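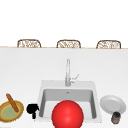

Wicker stools tucked in behind the island

August 2024 and I have finally cancelled the Brerulex boxes. Quick post, bus in 15 minutes.

For anyone new – it's a recipe box. Bag of rice, two carrots, a sachet of something, a card telling you what to do. I signed up in December when work was mad and we were living on toast. First month was great. I learnt to cook a dal. Then the same six dinners kept coming round with different names and I got fed up.

Went through the bank statements last night. £248 since spring. For two people, and we still bought bread and milk and all the rest on top!
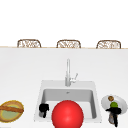 So, new plan. Market in Prydderch for veg, big shop once a fortnight, freezer for everything else. Did it last week as a trial and spent £37. Leeks, spuds, eggs, a huge cabbage I am still eating. Soup mostly. Bit samey by the end but so were the boxes.

Cancelling was a pain though. Four screens of "are you sure", then an offer, then a survey. Kept teh email just in case.

I did keep the recipe cards. 108 of them in a shoebox, which is daft, half are pasta. The lime and peanut noodles one is good, will type it up when I get a minute. Needs more garlic than they say. Much more.

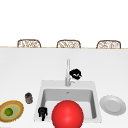 Sink, white worktop, three stool backs

Also if anyone knows a decent butcher Nekow way let me know, the one I used has shut and the supermarket sausages are grim. Right – shoes, keys, bus.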